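Letstead residents' group calls for rural crime figures to be published by district

4/28/21

The Drurbridge Rural Safety Network has called on the state government to publish crime figures for farming districts separately from those of the nearest large town, after a survey of its members found that many thefts and break-ins were never reported to police.

The network, which covers properties between Drurbridge and Letstead, sent a survey to 1,278 households in March. Of the replies, 221 came from people who said they had been the victim of a crime on their property in the past two years. Some 50 of those said they had not reported it.

Spokesperson Shu-fen Shek said the main reasons given were the distance to the nearest staffed station and a belief that nothing would come of a report.

"People out past Busura are waiting hours for a call back," Ms Shek said. "After the second or third time they stop ringing. Then the figures come out and we're told crime is down in our area."

Offences in Letstead and the farms to its north are currently counted with those in Drurbridge, which has a much larger population. The network says this makes it impossible to tell whether stock theft, fuel theft and burglary are rising or falling on the land.

The survey also asked about assaults and threats. Eight people said they had been threatened by someone they found on their property, and two said they had been injured. Both injuries were reported to police.

Ms Shek said members were most worried about older residents living alone. "We had a man at Shih Road who was tied up in his own kitchen last winter. He has since sold up and moved to his daughter's place. That family had been on the block for three generations."

The network is asking for three changes:

Crime figures for each rural district, published every quarter.

A second officer at the Letstead station, which has had one since the last restructure.

A way to report stock and fuel theft online, with a reference number given at the time.

A petition in support of the changes has more than 200 signatures and will be presented to the local member next month.

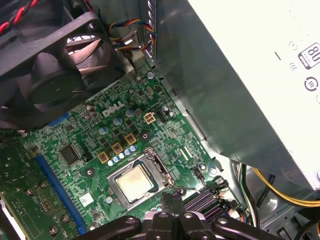
The survey answers are held by the network's records officer, Chun-hung Kan, who has also been logging incidents phoned in by members. The log is kept on a desktop computer at the network's office in Drurbridge. The power supply has an 80 PLUS badge on its silver-white housing, and there is a black cooling fan in the case. Mr Kan said names and addresses would not be passed to anyone without the owner's consent - including police - but totals for each district would be given to any resident who asked.

"We're not trying to do the police's job," Mr Kan said. "We want the numbers to be on paper somewhere."

A public meeting will be held at the Letstead Hall in two weeks. Officers from the Drurbridge station have been invited. Residents who did not receive a survey can still fill one in at the hall on the night, or collect a copy from the Busura general store.

Media contact: Shu-fen Shek, Drurbridge Rural Safety Network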